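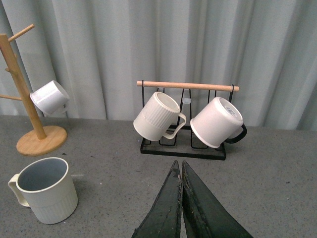 Prurine Advent Box – for the whole family

The Prurine Advent Box is a set of 24 small cotton bags with a long cord and numbered tags. You fill the bags yourself, so every member of the family finds something they like. It comes back from the cupboard every December.

What to put inside

The bags measure 12 by 11 cm. A pair of child's socks goes in without trouble, also a bar of soap, a small puzzle or a folded letter. Hard plastic toys are not so good, they pull the cord down in the middle. Our colleague Radka Dimitriou fills hers with tea and sewing thread for her mother, and chocolate coins for the boys.

If you do not want to fill the bags, you can order the Wojcik filling together with the box. It has sweets and paper games for children from four years. Please read the list of ingredients on the product label, some of the sweets contain nuts.
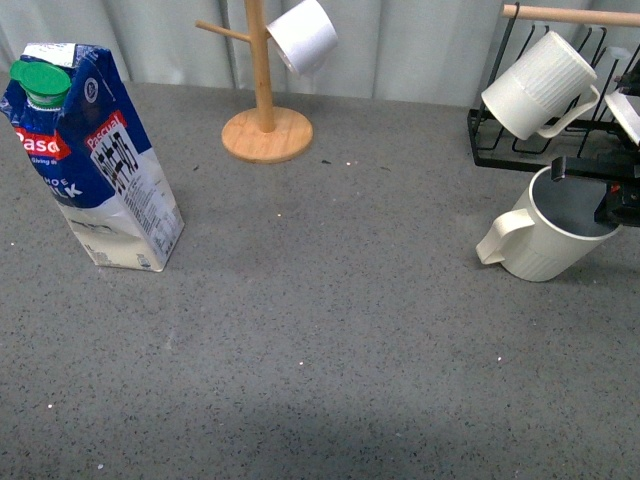
Hanging the cord

The cord is 253 cm long and has a loop at each end. Two hooks are in the packet. For a painted wall we advise the Bemach adhesive strips, sold separately. Hang the heavier bags near the ends.

Washing

Wash the bags at 30 degrees, without the tags. The red ones should be washed alone the first time. Iron them while they are a little damp.

Orders and delivery

Orders leave our shop in Cosatham within two working days. A name can be stitched on the box lid – please allow one week more for this, and write the name exactly as you wish to see it. Boxes with a name cannot be returned. For 20 boxes or more, write to Dexter Oyelaran and he will send you a price.

Page updated 2016-10-11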